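Equipment corner: what we're asking for next year

I've spent most of this month in spreadsheets, so forgive me if I sound like one! The request for the second arm station is due in April, and Uzma Jatoi wants every line explained. Arms are the easy part. What we forgot last time was all the small stuff – spare fingertips, cable ties, trays, clay (we go through up to 30 tubs a year).

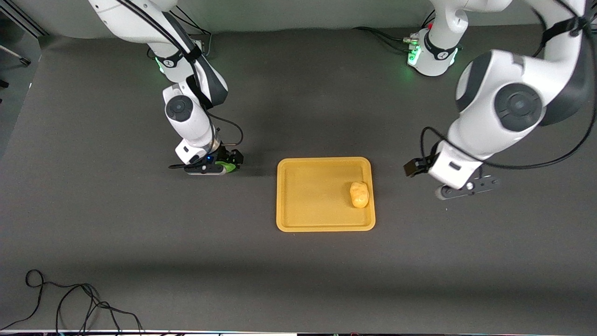
Two arms, one tray, and plenty of cable.

Flinico's quote came with a 13-week lead time, and Collado's was cheaper but left out installation, so Alcides Rangel is chasing a proper number from them. I've also penciled in $300 for better cable management, and I'm not budging on that one.
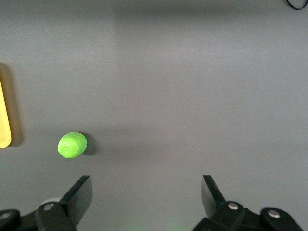
Then there's the question of spare grippers. Misaki Shimada would like a full set on the shelf, I'd be happy with one, and we'll probably argue it out over lunch – send me your own wish lists before then, please!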